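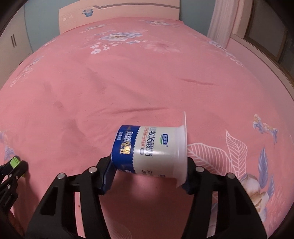 *Fig. 1. Yogurt cup on its side, label facing us: 牧场酸奶, "pasture yogurt".*

## Session 3: Reading a label before you can read the words

I love starting with yogurt! It's such a humble thing, and there is so much on it. Ekow Frimpong's advice from last term still stands: look for a full minute before you write a word.

- **Size first.** The four big characters win easily. 牧场 is pasture, 酸奶 is yogurt (literally "sour milk").
- **Colour.** Dark blue lettering on white, then a navy band with a wavy white edge. What does that wave make *you* think of? Milk, cream, hills – argue it out with your neighbour.
- **Small marks.** The little gold-and-black emblem has a cow-like figure on it. Lovely detail, easily missed.
- **Direction.** Characters run vertically on the navy band, so the eye has to change course.

**For next time:** bring 2 empty, rinsed pots with labels in different languages. Write up to 400 words comparing them, and do include a sketch (wobbly ones welcome). Ada Fabbri has spare pots in the Lorente room if your fridge lets you down.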